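Cable handling: our house rules, with a picture

Hello again! I promised a gallery page on the cable cell and how we try to run it properly, so have a seat. We're a small workshop in Tirness, we finish leads for other people's equipment, and since November the arm has done a fair bit of the fiddly holding. What follows is mostly the rules we work to, in the order I remembered them.
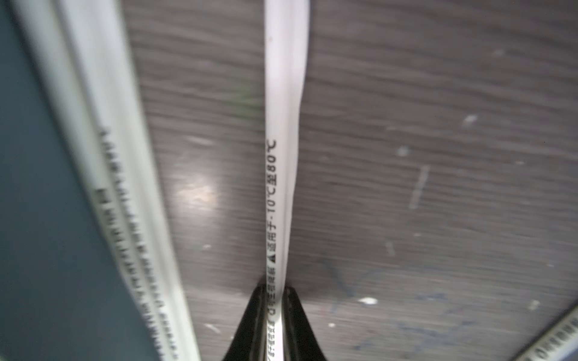
Elfriede Zwahlen wrote back to ask whether rules written for rigid parts are any use at all for something that bends, and whether we'd set a grip limit for each type of cable or just the one for everything. She reckons one limit for everything is asking for trouble.

She's right, and we did start with just the one. Now every cable type has its own line in the grip table, and the arm won't start a job until the type has been picked from the list. It's a nuisance when you're in a hurry (I've grumbled as much as anyone), but I'd not go back.

White cable in the fingers, with the temperature range printed on it: -10 to 80 degrees C. Our rule is that whatever the maker prints on the insulation goes on the job card before the first pick, copied from the cable itself and never from memory or the last card. I like having the printing out where you can read it while the fingers have hold lower down.

A few more of the rules, then, as people keep asking.

Fingers get wiped and looked over at the start of each shift. Run a fingertip along the inside edges with the power locked off - a burr you can barely see will mark soft insulation all day long. Any doubt and they're swapped, and the old pair goes in the red tin for Lanz to look at.

One cable per pick. If the arm comes up with two, it puts both down and waits for a person. We had a long argument over letting it shake the spare one loose, and I lost, and I've come round to it.

No teaching by hand at full speed, ever. Slow mode, one person holding the enable switch, and that same person says out loud when they're about to move it. Visitors find this very funny until they're stood next to it.

We do a pull check on 10 leads from every batch of 210, and they're picked by whoever didn't set up the job. A single failure stops the batch. The Koditz order was 2,324 leads and we stopped it twice, which made for an awkward phone call, but they've ordered again so I can't have grovelled too badly!

Write down the stops. All of them, even the silly ones. Our log is a paper book called Trultska (long story, it was the name on the cover when we bought it) and it's up to entry 732. When we redid the grip table we went through it page by page over two evenings, and most of the new limits came straight out of it.

Still to sort: a proper rule for how long a cable can stay held during a pause. At the moment we say open the fingers if you're going for tea, and I'd like something a bit firmer than that. If your shop has a figure you're happy with, send it over and tell me how you got to it.

Page last tidied 19 May 2024.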